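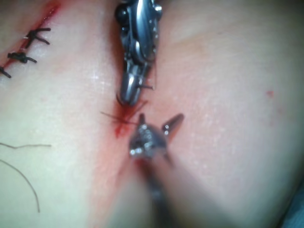
Jasar Suture Set

Version 2

Recordings of a two-arm suturing rig built on a bench at Salside, a shared workshop. The set has 2871 clips of single steps in closing a cut on a practice pad. Both arms were driven by hand from a pair of input handles. None of the motion is autonomous.

What is in it

Each clip has video from a fixed camera and from the small wrist cameras, plus a table of joint angles and jaw positions. Everything is resampled to 15 frames per second. Clips are sorted by step: pick up needle, place needle, pass through, pull thread, tie, cut. Clips where the needle was dropped are kept and carry the label "drop".

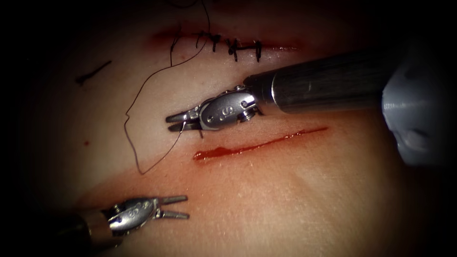 Fixed camera view. The upper arm has the needle over the left end of an open cut, with the thread looped out across the pad.

The rig

The arm bases are bolted to a steel plate. The motor boards are the Koskela design, with our changes listed in boards.txt. The fixed camera was calibrated once per day of recording and the wrist cameras whenever an instrument was swapped. We never got the left wrist camera to hold its focus setting, so near objects blur in many clips. A shaft close to the lens can hide part of the cut.

Red fluid was added to some pads before recording. The light was kept bright in the middle, and the edges of the picture go dark. Models that use the whole picture may do worse than models given a center crop.

Labels

Step labels were added by hand in Wanthorpe, our small labeling tool. We labeled 200 clips a second time to check the start and end points. Most of the disagreements were over where "pull thread" ends and "tie" begins.
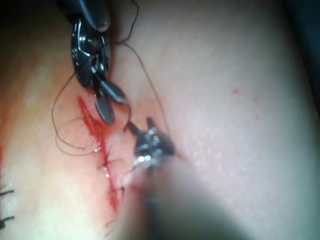 Thread is not outlined in any clip. If you need its position you will have to mark it yourself, and loops that cross each other are slow work. Needle tip positions are given only for the fixed camera.

Known problems

The clock on the right arm drifts over a long session. Use the corrected time column.
Stitches from earlier runs were left in many pads, so do not count stitches to work out which run a clip came from.
Grip force was not recorded.

Use

Free to use and change for any purpose except clinical work. Run check_files.py after unpacking. Send corrections through the issue page and include the clip number.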